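Call for participants: help us write the house rules for hand-held gripper work

Hi there! I run the floor guidelines for Stimmont, and I'm looking for people to come and help me fix them. It's paid, it's flexible, and you don't need an engineering degree (I don't have one either).

A little background. We collect recordings of everyday tasks that robots later learn from, and people do the recording with hand-held grippers, headsets and backpack rigs. We have a rulebook for that. It started as one page taped to a door and has grown to 34, and I wrote most of them in a hurry. Some rules are great. Some contradict each other. Rule 7 tells you to keep your cables behind you at all times, and I'd love to meet the person who can do that while turning around!

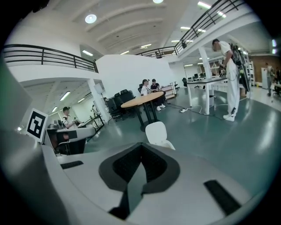

So what would you be doing? You'd come in for four sessions, two hours each, in April and May. In the first one you learn the gear and do a few simple desk tasks with it, following the current rules to the letter. After that you get to complain. I mean it, complaining is the job. We'll sit down with the rulebook and a pencil and go through what slowed you down, what felt unsafe and what you plain didn't understand. I rewrite, you try the new version next time, and we argue about it again.

The things I most want help with:

Cables and floor space. Who has right of way when one person is tethered and another is walking through? Right now we say "be considerate," and that isn't a rule.

Headset time. Our limit is 34 minutes before a break. I think that's too long for beginners, but I'd like to hear it from beginners.

Spotters. We ask for one spotter per headset wearer, and then the rulebook never says what a spotter should do. Stand where? Say what? Can they tap you on the shoulder, or is that the worst thing you could do to someone who can't see you coming?

Consent and bystanders. The cameras on the grippers see a lot more than the task. I want plain wording about who gets told, when, and how a person can ask to have a clip pulled.

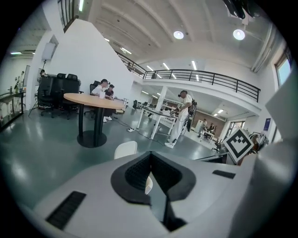

You're a good fit if you're 18 or over, can stand for half an hour at a stretch and are comfortable telling me a sentence I wrote makes no sense. I'd especially like to hear from people who've worked in kitchens, warehouses, theaters or hospitals, because you already know how to share a tight space with busy people. Glasses are fine in most cases, just mention them when you write. If headsets make you queasy, please still apply! I need spotters and readers too, and they get paid the same.

The pay is $216 per session, including the first one, and you keep it if you stop partway through for any reason. Lunch is on us if your session runs over noon. Wear closed shoes and leave long scarves and dangly jewelry at home.

To apply, send a few lines to the Stimmont front desk with the subject "Rulebook 624" and tell me about a workplace rule you hated and what you'd have put in its place. No résumé needed. I read every message myself, usually after 4 p.m., and I'll write back either way.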